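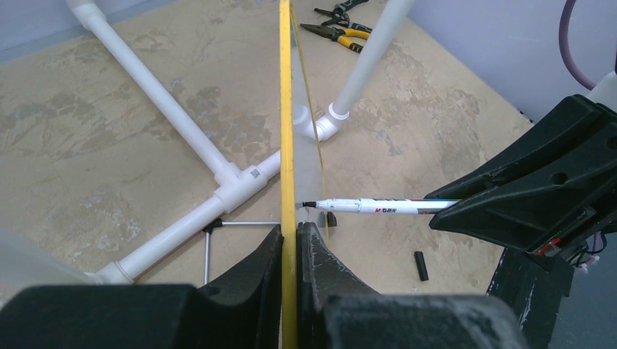 Chapter 2
Measuring and Marking Out

Before a part is cut, drilled, or glued, someone has to decide where the cut, hole, or joint will go and put a mark there. This step is called marking out. It takes little time, and most wasted material in a school workshop can be traced back to it.

In this chapter you will learn to:
choose a reference edge and measure from it
pick a marker that suits the material
mark clear plastic, strip, and pipe
check a layout before cutting

2.1 The reference edge

Every measurement on a part should start from the same edge. If you measure the first hole from the left end and the second hole from the first, any small error is carried along. A part with five holes can end up several millimeters off by the last one.

Choose the straightest edge and put a small tick on it. In the Luniren frame project, which runs through Chapters 2 to 4, the first mark on each strip is 50 mm from the reference end and the last is at 181 mm. Both are measured from that end.

2.2 Marking clear plastic

A pencil line hardly shows on clear plastic, and a scribe leaves a scratch that cannot be removed. Use a fine felt-tip marker. Where a strip has a colored edge, make the mark on the edge and carry it across the clear face with a square.

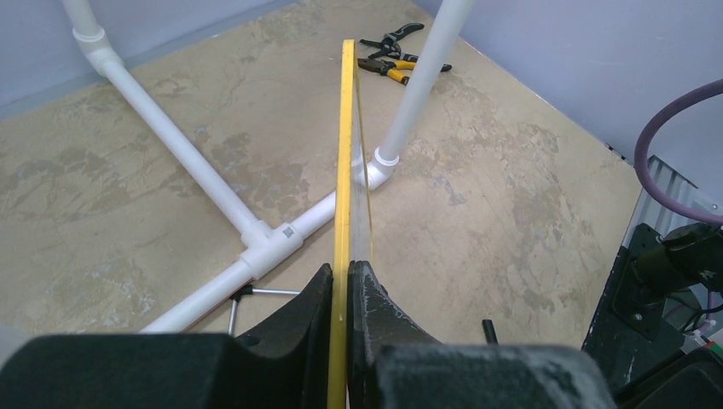 Figure 2.1 Clear plastic strip with a yellow edge. A white PVC pipe frame lies on the floor behind it.

Hold the strip so that it cannot bend while you work. Let the ink dry before you touch it.

2.3 Marking pipe

Pipe has no flat face, so a ruler tends to roll off it. Wrap a strip of paper around the pipe, line up the overlapping edges, and draw along the paper. The line will be square to the pipe all the way around. Remember to allow for the length that goes inside each fitting.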